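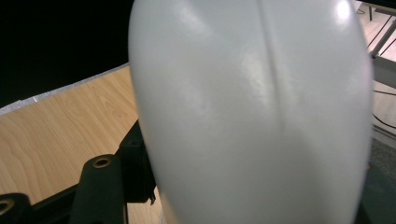

Gripper Comparison Operators (part-time, fixed term)

Clollcombe is hiring part-time operators to help us compare hand-held gripper tools. The job is hands-on. You pick things up, put them down, and write down how it went. The work is on site at our test room in Barrios and starts in August 2025.

What the project is

The project is called Clada. We are comparing 3 gripper designs that are held and worked by hand, each with its own camera mount. The same fingers will later go on an arm, and before we commit to one design we want a good number of trials from people who did not build them. Our own engineers have used the tools for so long that they work around the faults without noticing.

Two questions matter most to us. The first is how well each gripper holds smooth, rounded objects that are wide for the opening. The second is how much the camera can still see when a large object is close to it. A mount that works well for a cup or a marker may lose most of the tabletop once something bigger is in front of it. We have two mount heights and need sessions with both.

What you will do

Run tabletop tasks with each gripper from a printed task sheet. Most tasks are short: grasp, lift, move, set down, release.
Swap fingers and camera mounts between blocks using a hex key.
Check the camera view before each block and adjust the bracket if it has shifted.
Log slips, dropped objects, missed grasps and any recording that stopped early.
Fill in a one-page form on comfort and control at the end of the shift.

Each gripper needs 600 logged trials before we can close the comparison. The trials will be split across the operators we hire, and you will work with all of the designs.

Who we are looking for

No robotics background is needed. We would like to hear from people who have done repetitive, careful work such as assembly, lab prep, sewing, packing or repair. You should be able to:

Stand at a table for most of a shift, with breaks.
Hold and squeeze a tool that gets tiring by the end of a block. Tell us if you have had wrist or hand trouble and we will talk through what is possible.
Follow a written procedure the same way each time, including when you think you have a better one. Put the better one in the notes.
Read and write enough English to keep the log.

Left-handed applicants are very welcome. The pilot in May was run almost entirely by right-handed people.

Hours and pay

Shifts are four hours, mornings or afternoons, three shifts a week. Pay is $875 for each two-week period, including a paid training shift at the start. The contract runs eight weeks and may be extended if the arm tests go ahead on time.

Recordings

The cameras on the tools record your hands and the work area. They may also pick up parts of the room. There is no audio. You will be asked to sign a consent form for the recordings before training.

How to apply

Send a short note to the Clollcombe hiring desk with the reference Clada 194. Tell us what kind of hand work you have done, which hand you use, and which shifts you can cover. A résumé is fine but not required. Applicants we want to meet will be invited to a one-hour paid tryout with two of the grippers.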